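The Sorting Bench

Early shift

Six in the morning and Larasati Krishnan has her coat on still. The heating at Satilis comes on at seven, for the machines it doesn't matter.

Her chair is gone. In its place a stool, a screen, a red button the size of a saucer. Fourteen years of tubs and boxes at that bench, and now she watches.

"You only press if it goes wrong," Syahrul says. Hurrying past, clipboard, no eye contact.

"And how do I know it's wrong?"

"You'll know."

The screen wakes up. Green tub in the grip, brown box behind it.

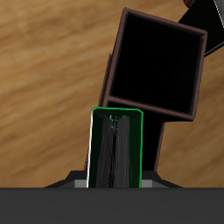 She leans in. Can't help it. Her own hands are closing on nothing, thumb and two fingers, the way they always did. Sixty an hour, that was her on a good day. She never told them how – they never asked, they just filmed her all through January and said thankyou.

At ten Birdie comes by with tea. Birdie's bench goes next, everyone knows that.

"Is it any good?"

"Slow," says Larasati. "Careful, though. It's got my wait."

"Your what?"

"I always stopped a second before I put a thing down. My wrist, after the operation. Look, it does it too."

They both look. Green tub, brown box, the red cup on its side further back.

"It hasn't got a bad wrist," says Birdie.

"No."

Birdie drinks both teas in the end. Larasati's finger stays by the button, she hasn't pressed it once and the log wants a reason for that aswell.
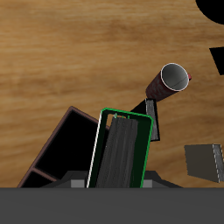

Late shift

Albertina Prata takes the stool at two. It's still warm. On the screen somebody has stuck a note, in biro: It waits. Leave it be, it's thinking of me.

She reads it twice, and leaves it where it is.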